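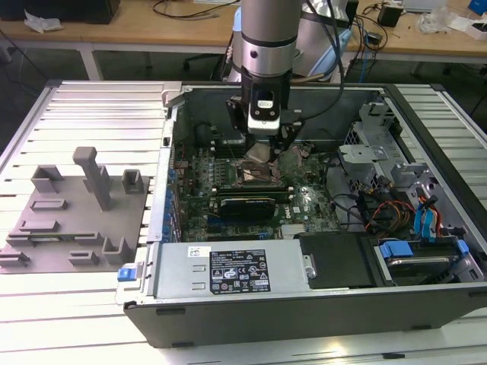
How to set up the PC teardown task (our club's way)

A few of you asked for this after the last meetup, so I'm writing down how I set up the computer teardown task on the arm. This is the Plerkus challenge, the one where the robot has to work inside a real desktop tower. It's my favorite one, and I'm going to go on about it a bit!

What you need

An old desktop you don't mind losing, the arm with the two-finger gripper, the printed fixture plate, and a free afternoon. Pull the power cord from the computer and leave it out. I know, I know, but it's on the checklist for a reason.

Step 1: Lay the tower down

Side panel off, tower on its side on the aluminum rails, open side facing up. Push it snug against whatever stops you're using and then try to shove it with one hand. If it slides, fix that first. I once taught 35 waypoints on a case that was creeping a hair at a time, and every single one had to go.

Step 2: Put the fixture plate on the left

The holders are where parts get parked, so the plate has to stay put too. The file is in the Rorden folder. Print it in gray if we have gray left (the black is so hard to see against the dark slots in the table).

Step 3: Teach the high point

Bring the arm in from straight above and stop well over the board. Save that as "home_cpu" and go back to it between every move. Please don't get clever and cut across the case from the drive side. There are power wires over there, and the gripper loves to snag them.

Step 4: Creep down to the socket

Drop the speed way down. I run the Jostari script at 1,000 ms per step here, and yes, it feels like forever. 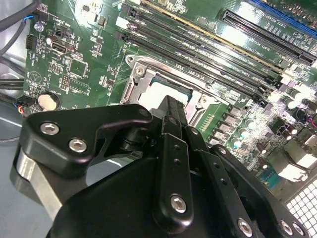
DOHERTY WORKSHOP, Thursday, August 29, 2024

Adding to this after today's session. With the wrist camera view up, watch the fingertip against the lower edge of the metal bracket around the processor. That edge is the best landmark on the whole board, much better than the processor itself, which goes nearly white under our lights. If you lose your place, find the four black memory slots and work back from there.

When the tip looks lined up, stop, look at the view from the side camera as well, and only then take the next step down. The wrist view is terrible for judging height (ask me about my first try, or don't).

Step 5: Save and name your points

Use the part name plus a number, like "socket_2". My log is up to 2,356 lines and I can still find things in it, so the system works!

Step 6: Back out

Straight up to home_cpu, then away. Slots, battery and drive bay are all taught the same way, starting from their own high points. I'll write up the memory slots next, once I've redone the grip width. It's set to 87 in the shared config right now, so leave that number alone until I post the new one.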